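Two Arms and a Jewelry Box

A month with Sollwood's tabletop packing kit, from unboxing to the end of the rental

By the magazine's workshop desk

The Sollwood bench kit arrives on a pallet in four crates. The heaviest holds the two arms, and you will want a second person to lift it. The other three hold the stand, the grippers, the cables and the control computer. There is a printed setup guide, and it is a good one, with big drawings and not many words. We had the kit on its feet by early afternoon on the first day and moving by the time the building closed.

Sollwood sells the kit to small firms that pack small things by hand: cosmetics, hobby parts, watch straps, jewelry. These are companies that can't pay for a custom line and wouldn't have enough work to keep one busy. The pitch is that you put the arms at an ordinary table, show them the job by guiding them through it, and then let them repeat it. The software that does the learning comes from a separate company, Brolel, and is included for the first year. After that it is a paid plan.

We took the rental version, which starts in March and runs for a full calendar month. Sollwood let us pick the job. We picked jewelry, mostly as a favor to Becerra, a small mail-order shop in Metulham that sells gift sets. A Becerra set is a lined box with a lift-out tray and a few pieces inside. The shop packs 1,000 of them in a good season and does every one by hand. Becerra lent us boxes and a bag of stock, and told us which mistakes lead to returns. A tangled chain is at the top of that list. A scuffed lid is next.

What the job asks for

Packing a gift set sounds easy until you try to write it down. The box has to be opened without bending the hinge. The tray has to come out, and go back in level. Rings go in the padded rolls, where they need a firm push but not a hard one. Chains have to be picked up from one end and lowered so they don't bunch. Then the tray goes back, the lid comes down and the clasp has to catch.

A person does all that in a couple of minutes while talking about something else. For a pair of arms, each step is a separate problem. The box is soft on the inside and shiny at the latch. The chains are thin and change shape each time they are touched. The small cases that go with some sets are light enough to slide away if a finger bumps them.

We split the job into stages and taught each stage on its own. Brolel recommends this, and we would too. Our first try was a single long lesson from closed box to closed box, and the result was poor. One missed grip early on spoiled everything that came after. With shorter stages you can repeat the bad one and leave the rest alone.

Teaching the arms

Teaching is done by hand. You stand at the table, take hold of a pair of handles linked to the arms, and do the task while the system records. It feels strange for the first hour and ordinary after that. The handles are light, and the arms follow closely. There is a small delay that you stop noticing.

What you do notice is how much you rely on touch. The handles give very little feeling back, so you learn to watch the gripper fingers for signs that they have closed on something. Two of us took turns. The one with less experience gave the better lessons, probably from moving more slowly.

We recorded 807 lessons over the month. That is more than Brolel asks for, and a fair share of ours were repeats of the chain stage. The simple stages needed far fewer. Lifting one of the little black cases was dependable after 70 lessons, and we stopped there.

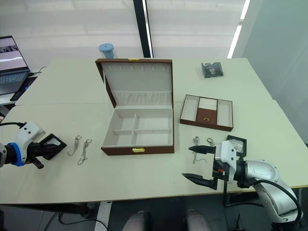
The Sollwood arms at work beside an open jewelry box, with a small windowed case in the left gripper. The lift-out tray and silver chains are laid out on the table.

The tabletop matters more than we expected. We began on a dark workbench with a rough finish, and chains snagged on it. A smooth white top was better in every way. The chains slid cleanly, and the cameras had an easier time finding a thin silver line. Light matters too. Direct sun on a chain or a clasp confused the system, so we kept the blinds down and worked with the room lights on. The guide mentions glare in one short paragraph near the back. It should be on the first page.

How it did

The cases were the best part. The grippers are black, with narrow fingers, and they hold a small square case firmly without marking it. The arms picked cases up, turned them and set them down where they were meant to go. When a case was knocked out of place, the arm usually found it again on the second try.

The tray was nearly as good. It has a small pull at the front, and we thought the pull would be the way to lift it. The gripper could get hold of it, but the tray swung. Lifting from the rim with both arms was slower and much steadier. If you have a product with a built-in handle, don't assume the handle is the right place for a robot to grab.

Rings were fair. The arm could push one into a padded roll if the ring was already standing upright in the fingers. If the ring had tipped over, the arm pushed anyway. Brolel's software has a check step you can add between stages, and that caught most of these. It adds time to each set.

Chains were the hard part, as Becerra had warned. A chain lying fairly straight, with its clasp end clear, was picked up and lowered into its compartment more often than not. A chain curled on itself was another matter. The arm would take hold of the middle, lift, and carry a loop across to the box. At the end of the month we ran a test of 19 full sets with no help from us, using chains set out by hand in a fresh position each time. Most were finished. All of the failures were at the chain stage, and none of them damaged the stock.

Speed is easy to report. The arms are slower than a person. A practiced packer at Becerra would finish several sets before the arms finished one. Sollwood doesn't hide this, and its sales sheet talks about long hours and steady output. That is a fair argument for the cases and the tray. For chains, somebody has to be in the room, and that takes away much of the benefit.

Living with it

The arms are quiet. You hear a low whir when they move and a click when the grippers close. We held normal conversations next to them. They take up more room than the table does, though, and the space behind each arm has to be kept clear. Plan for that before you order. Plan for the cables as well. They are thick, they need slack to move, and some of them will end up on the floor unless you buy clips. Clips are not in the crate.

The control software runs in a browser window. It is plain and mostly clear. Each stage has a name, a list of lessons and a button to run it. Deleting a bad lesson takes two clicks. Finding the bad lesson takes longer, as the list shows only a time and a thumbnail. We started keeping notes on paper, with the time of each lesson and a word or two on how it went, and that helped a lot.

Support was good. We wrote to Sollwood twice and had a useful reply the same day both times. One question was about a gripper that closed slightly off center, and the fix was a setting. The other was about moving the stand, which means running the setup routine again. Set aside a morning for it.

There are safety stops on both sides of the stand, and the arms halt if they meet resistance. We tested this with a rolled towel and then, carefully, with a forearm. Both times the arm stopped at once and stayed stopped until we reset it. We would still keep long hair and loose sleeves away from the table.

Who should rent one

Rent before you buy. A month is enough to find out which parts of your job the arms can do, and the answer may surprise you in both directions. Shops that pack firm, small, regular items should get good use from the kit. Shops that handle chains, ribbons or anything else that flops should expect to do that step by hand for now.

Becerra has asked for a quote on a single stage, placing the cases, with people doing the rest. Sollwood says it will rent the kit set up that way, with the same hardware and a smaller Brolel plan. The shop would like to have it in place before its holiday orders start.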